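Posted in May
By Leonora Estrella

Stoseck hand controller and practice bench

I've been selling teaching kit for robot arms long enough to know which boxes come back and which ones don't, and the Stoseck hardly ever comes back. It's a hand controller (think of a chunky joystick with a squeeze trigger) that you hold in the air and move about, and the arm on your screen or on your bench copies you. Squeeze and the fingers close, let go and they open. It'll record everything you do while the red button is down, so at the end of an afternoon you have a folder of demonstrations you can hand straight to whatever learning software you like.

In the box you get the controller, a charging cradle, a foot pedal, a cable that is far too short and a licence for the practice bench. The practice bench is the bit I want to bang on about, because lots of people skip it and go straight to the real arm, and then ring me up.

It's a simulated room with an arm on a table and a set of lettered cubes to move about. You pick a task, put your foot on the pedal and have a go. The one most people start with is the block job: cubes on the table, a flat mat to put them on, and you work your way up to stacking. I still do it for ten minutes before any proper recording, just to get my wrist back!

You get two views side by side, one looking across the room and one looking along the gripper, and you can swap which is bigger with a double tap on the pedal. My advice is to use the room view for getting over to the cube and the gripper view for the last little bit. Keep half an eye on the shadows as well, they're a great help in judging how high you are.
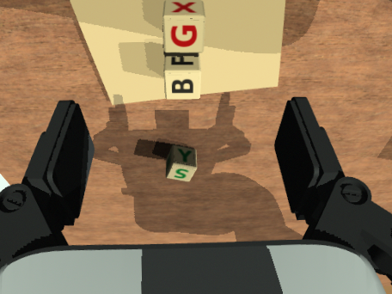
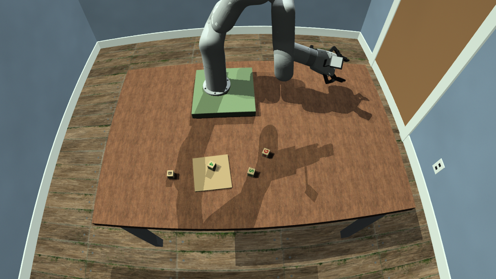
What it's like to use

Lovely, mostly. The controller weighs next to nothing and the battery sees me through a long day. Lag is low enough that I stop noticing it after the first couple of cubes. The pedal works as a clutch, so when your arm is stretched out and you've run out of reach, lift your foot, bring your hand back to somewhere comfy, press down again and carry on. It feels daft for five minutes and then you can't do without it.

There are 11 tasks on the bench and you can shuffle the starting positions in each one. Please do shuffle them. My colleague Barnabás Fodor recorded 74 goes at the same layout when we first had it in, all beautifully smooth, and the policy he trained was hopeless as soon as a cube was somewhere new. He did 40 with the shuffle on and got a much better result.

Grumbles, then. The trigger is stiff out of the box. The menu for throwing away a bad recording is buried two levels down, and you'll want it a lot, so set up the shortcut on day one (hold the pedal, tap the red button). Left-handers can swap the controls over in settings, but the grip itself is shaped for the right hand and I do wish they'd sort that out.

Which arms it works with

The Jerkik and Abbasi arms are both supported straight away, and your bench settings carry over, speed limits and all. Arkinero owners need the adaptor, sold separately, and should update the arm before plugging anything in. Start slow on the real thing whatever you've got. I keep mine at the lowest speed for the first session with anyone new.

Storage

Some 500 recordings fit on the controller itself before it starts nagging. After that, plug it into a computer and drag them across. They save as ordinary folders, one per go, with both camera views and the hand movements kept together.

Spare pedals and longer cables are on the accessories page. Get the longer cable.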